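Brorkik Peg Insertion Cell: Simulation Package
Product code BR-224 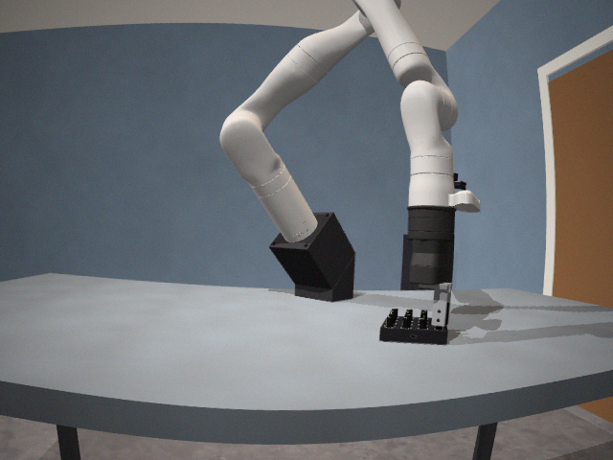

The Brorkik Peg Insertion Cell is a ready-to-run simulation package for teams that develop and test fine assembly routines. It is supplied by Nomider and is intended for use in teaching laboratories, integration departments, and research groups that need a repeatable workspace before committing time on physical equipment.

The package contains a complete room model with a white arm on a black base, a gripper, a work table, and a small pegboard tray. Arm, tray, and table may be repositioned separately. Lighting and surface finishes are held in a settings file and may be changed between runs without rebuilding the cell.

Included with each license
Cell model and room model
311 starting positions for the arm and tray
Task scripts for approach, alignment, insertion, and removal
Contact and force logging, exported as plain text
Installation guide and instructor notes

Optional items
Bielecka tray set, with alternate hole spacing
Brellari viewpoint pack, for additional fixed views of the table

System requirements
A workstation with a dedicated graphics card is required. The installed package occupies 861 MB. An internet connection is needed for activation only. Licensed sites may install the software on 2 workstations; further seats are available on request.

Limitations
Peg and hole tolerances are adjustable, but the default values do not represent any particular manufactured part. Customers who intend to transfer a routine to physical equipment should enter their own measurements and repeat all trials at reduced speed. Cable routing and tool changes are not modeled.

Support
Licenses include one year of updates and written technical support. Requests for quotations, academic terms, or an evaluation copy should be addressed to Diệp Ninh, Product Administration, Nomider. Please state the product code and the number of seats required.

Page revised February 10, 2022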